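Subject: Re: [cloth-demos] What counts as a usable start state?
From: Felista Massawe
To: cloth-demos list

Gitau Mushi wrote:

> Before Wilville starts its own set, can someone write down how Hurdale decides where an episode begins and ends? I went through the 391 episodes on the share and some begin with the arm well back from the cloth and some with the fingers almost on it. Vidar thinks the trimming script did that. I'd also like to know if you sort by how crumpled the cloth is, or just take what you get.

Gitau,

Vidar is half right. The trimming script cuts everything before the first arm motion, and in the early batches the operators were already creeping toward the cloth while they got comfortable with the controls. We changed the threshold in June and the later batches are more even. I have not re-trimmed the old ones.

On the start state, we take what we get. The operator drops the cloth on the felt, lets go and steps back. No smoothing, no second drop unless it slides off the table. Yiğit tried sorting by hand into "easy" and "hard" heaps for a while and two people never agreed on the labels, so we dropped the field. 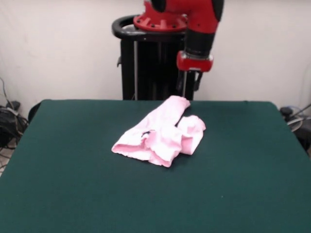
The one rule we do keep is that the gripper starts open and clear of the fabric. If it is already holding something in the first kept step, the episode goes in the reject folder. Of the last 253 we recorded, 17 were rejected, most of them for this.

For the approach, please ask your operators to do the following:

1. Pick an edge or a lobe that sticks out from the heap. Reaching into the middle usually picks up two layers, and the policy copies that.
2. Come down beside the fabric with the fingers pointing at the table, then move in. A pause here is fine. Don't cut it out, we want the small corrections.

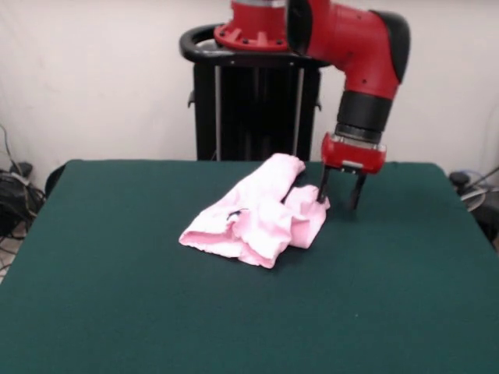 3. Close, lift, and look before pulling. If you have two layers, let go and try again in the same episode. Tag it "regrasp".
4. End the episode when the fingers are open and the arm has moved off. A cloth that is only partly flat is still a valid end. Tag it "partial" and keep it.

On cameras: keep the fixed view and the head view both on, even if you only plan to train on one. The fixed view is better for judging height over the felt. The head view looks down on the whole cloth, but the arm can hide part of it, so don't reject an episode only because a corner is out of sight there.
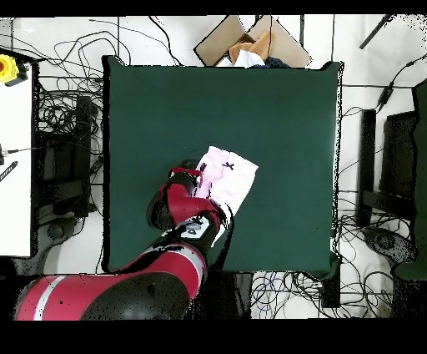
*Head view, fingers down on the left edge of the pink cloth.*

Lorne asked off list how many episodes per cloth. We do 32 and then change to a different one. More than that and the operators fall into a habit and every grasp starts to look the same. If Cronin sends the striped cloths they promised, I'd start a separate folder for them and leave them out of the main set until we have trained once without them.

The tags go in the notes column of the Floltov sheet, lower case, separated by commas. Please don't add new tags without posting here first. We ended up with three spellings of "regrasp" last time and I had to fix them by hand.

I can re-trim the early batches if people want it, but the step indexes will change and anyone who has split files saved will need to make them again. Tell me before I start.

Felista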